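Fulitz two-tier mesh letter tray – a review from the robot bench

Posted by Prasetyo Latuheru, 18 December 2019
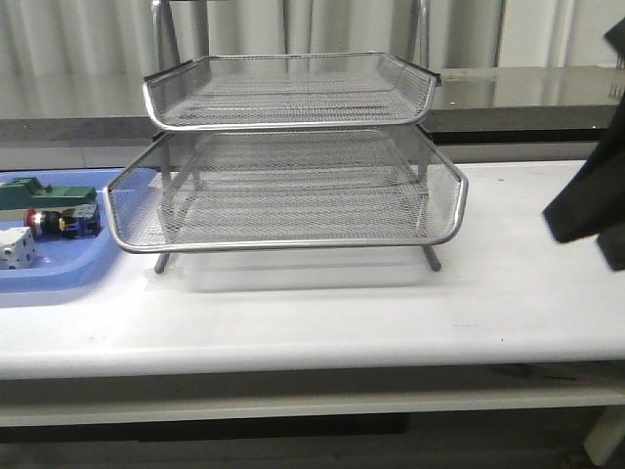 I buy a lot of odd things for our picking work, and most of them are never worth writing about, but I've grown so fond of this letter tray that it deserves a proper page. We teach an arm to tidy up by guiding it through the job by hand, over and over, and saving each go as an example for the learning system. So what I want from a desk tray is rather different from what an office wants (though I do have one on my own desk now, full of letters I ought to answer). It stands in the middle of our white table with the small parts in a light blue tray to its left, the black switch with the red push button among them, and the arm comes in from the right. The lower tier is noticeably wider and deeper than the upper one, and that is the thing I like best! It gives you two quite different reaches in one cheap object, an open one on top and a much fussier one underneath, where the wrist has to come in low and flat.

We have saved 721 examples with it so far, out of the 1,000 we promised ourselves in August. Of those, 109 had to be thrown away, nearly all of them from the lower tier, and nearly all of them my own fault for rushing the approach. The tray has put up with every knock. The rounded front rims are kind to gripper pads, and when you do catch one the whole thing tends to slide a little and not tip, so you can simply put it back on its mark and start again.

Now for the grumbles. The mesh is hard on a depth camera. Ours sees partly the wire and partly whatever is behind it, and the readings flicker between the two. I was cross about this for a whole afternoon, then decided I'd sooner have it in the examples than meet it later in somebody's real office. The little rounded feet also wander on a smooth table, and I'd suggest a dab of putty under each if you want the same starting place every time.

Before this we used the Daher stacking tray, solid plastic and lovely for the camera, but the arm learned it so quickly that it was lost when we gave it anything else. The Ceswood one is handsome and far too heavy – I pinched a finger in it twice and sent it back.

Mine came from Mondanness, well packed, and took 11 minutes to put together, including a hunt under the bench for a dropped screw. Four stars from me, and a second one is on order so that we can start mixing the two positions in the new year.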